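Home Setup Daily Use Care Parts Contact
Search the manual

Orkora 306 Tabletop Dishwasher
Section 2: First fill, first load, first wash

The machine is unpacked, the hoses are on, and you've got a counter that suddenly does a lot more than it used to. Great! This section gets you from a dry machine to your first real load. Set aside an evening for it – the empty cycle runs by itself, so you can cook while it works.

Before you start

You will need the measuring jug from the box, a bag of dishwasher salt, rinse aid, and the test strip taped inside the door. If the strip is missing, the shop in Woltorcombe will mail you one. Ask for part 387.

1. Turn on the water valve and check both hose joints with a dry paper towel. Any damp spot means the joint needs another quarter turn by hand.

2. Dip the test strip in cold tap water, shake it off, and compare it with the color card after one minute. Write the result inside the front cover.

3. Open the salt cap in the floor of the tub. Fill the tank with water (first time only!), then pour in salt until it reaches the neck. Some water will spill over. Wipe up the stray grains and screw the cap down tight.

CAUTION: Never put detergent in the salt tank. It ruins the softener, and the repair isn't covered.

4. Press and hold Start until the display blinks, then use the arrow to pick the hardness level that matches your strip. Press Start again to save it.

5. Fill the rinse aid cup to the line. Set the dial to the middle for now.

6. Close the door and run Rinse with nothing inside. You'll hear a hum, a pause, and a fairly cheerful gurgle as the pump drains.

Note: If the display shows 322 during this first run, the machine isn't getting enough water. Press Cancel, open the valve all the way, and start over.

Picking your first load

Now the fun part. Go for a mixed load from an ordinary meal, with a bit of everything: plates, bowls, glasses, forks. A mixed load tells you far more about your settings than a rack of identical mugs, and dark dishes are especially handy, as mineral spots jump right out on them. Check the underside of anything handmade for the maker's advice. Wooden trays and boards stay out of the machine – wash those by hand and stand them on edge to dry.

A dark, rough-textured plate and a metal fork at the table.
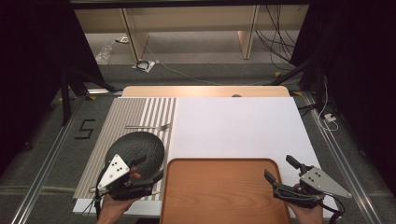 Do I have to rinse everything before it goes in?

Scraping is plenty. Get rid of bones, seeds, and big scraps, and leave the sauce for the machine. The sensor checks how cloudy the water is and picks the wash time to match, so a load that has been rinsed spotless may get a shorter wash than you wanted.

Loading the rack

7. Pull the rack out until it clicks.

8. Stand plates in the back row, all facing the center. Leave an empty slot beside any plate with a deep rim.

9. Put bowls along the left side, tilted so they can't hold water.

10. Hang glasses from the fold-down shelf. Stemware goes at the front, where there's more headroom.

11. Drop forks and spoons in the basket with handles down, mixed up a little so they don't nest. Sharp knives go in with the points down.

12. Spin the spray arm with a finger. If it knocks against anything, move that piece and spin again.

CAUTION: Keep light plastic away from the heater at the back right corner.

Running and checking

13. Add one tablet or one level scoop of powder, snap the cup shut, and choose Daily.

14. When the tone sounds, open the door a hand's width and let the steam out before you reach in.

15. Take a plate to a window and look at it at a slant. Chalky dots call for a higher rinse aid setting. Bluish streaks call for a lower one. Change it by one step, then give it a few loads before you change it again.

Textured surfaces deserve a second look, so run a fingertip over the middle as well as the rim.
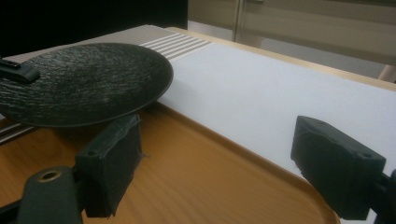
Everaldo Moura: I had white dots on every dark dish for weeks and kept turning up the rinse aid. The hardness level was the trouble – I'd tested the filtered water from the fridge instead of the tap. Reset it on a Wednesday night and the next load came out beautifully clear.

A very easy mix-up, and a good reason to go back to step 2 if the dots won't budge. Moving house counts too: water in Istetley can be nothing like water across the county, so test again at the new sink.

After the first wash

16. Lift out the filter, rinse it under the tap, and lock it back in with a firm turn to the right.

17. Leave the door open a crack overnight.

The salt light may stay on for a few cycles after the first fill. It goes out once the salt has dissolved. For weekly cleaning and the seasonal hose check, go on to Section 3.

We use cookies to remember your manual language. Accept Settings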